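Jug filter

A jug filter is a replaceable part fitted between the lid and the body of a coffee or tea jug. It holds back grounds and loose leaf while the drink is poured. Most are made of fine mesh pressed into a ring, with a soft gasket around the outside to stop liquid passing by the edge.

History

The type now sold in most kitchen shops goes back to the Unden works at Skalthorpe, where Roswitha Ostermann drew up a filter that could be lifted out without tools. Earlier jugs had a fixed strainer soldered behind the spout – hard to clean, and impossible to replace once it had worn through.

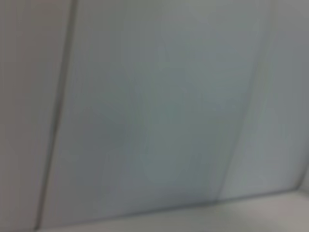

The first Unden filter was sold under part number 288 and came with two gaskets. It was followed by part number 2486, which has a deeper ring and fits the taller Fornstead jug as well. Nomura made a similar filter for its own range, but the rim is wider and the two makes cannot be swapped.

Construction

The mesh is held at the edge by a rolled metal band. On cheaper filters the band is crimped in one place only, and the mesh may pull away there after long use. The gasket sits in a groove on the outside of the band and can be bought separately.
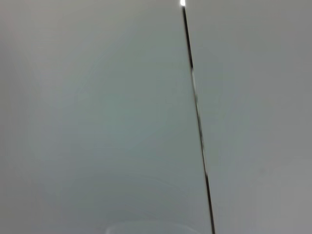
Narrow seam between two pale panels.

Fit depends on the inside width of the jug at the neck, not on its capacity in cups. Sellers often list filters by cup size alone, and this is a common cause of returns.

Care and replacement
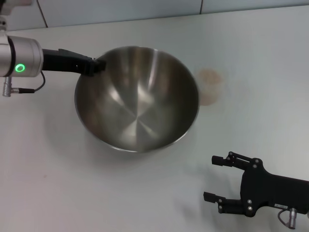 A filter should be rinsed after each use and now and then soaked in warm water with a little bicarbonate of soda. The soak needs enough depth to cover the mesh completely. A stainless steel mixing bowl with a thin rolled rim, like the one on the white tabletop, is a suitable shape for this. Bleach should not be used, as it attacks the gasket.

Mesh that stays brown after soaking is still usable, but a torn or bent filter lets grounds through and should be replaced. Gaskets harden sooner than the mesh wears out. Part number 288 was withdrawn in April and remaining stock is sold through Fornstead dealers; 2486 is still made.

See also: Coffee strainer; Gasket; Tea infuser

Last edited November 7, 2021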